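Betreff: Re: [indau-hausliste] Geschirr in der Gemeinschaftsküche

Am 26. April 2019 schrieb Edith Sánchez:
> Liebe alle, im Küchenschrank stehen inzwischen mehr als 80 Tassen.
> Wir sind 22 Parteien. Ich bitte um Vorschläge, bevor das Regal
> einen eigenen macht.
> Edith

Liebe Edith, liebe Liste,

mein Vorschlag: Jede Partei behält zwei Tassen, der Rest geht im September auf den Flohmarkt in Brustham. Die Werbebecher von Theodorakopoulos nimmt dort vermutlich auch keiner, aber dann stehen sie wenigstens an der frischen Luft.

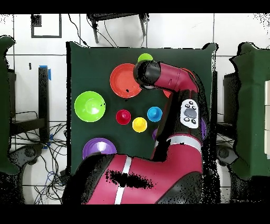

Zum Streit, wem was gehört: Namensschilder hatten wir schon, die hat die Spülmaschine gefressen. Ich bin für Farben. Rot, Blau und Gelb wie bei den kleinen Spielzeugbechern auf der grünen Matte, das versteht man auch vor dem ersten Kaffee. Für 22 Parteien reicht das nicht ganz – dann eben eine Farbe pro Stockwerk, und innerhalb des Stockwerks wird höflich gestritten.

Die große Salatschüssel bleibt bitte, wo sie ist. Ich brauche sie für das Hoffest.

Gruß aus dem zweiten Stock

PS: Wer hat den Deckel der Teekanne?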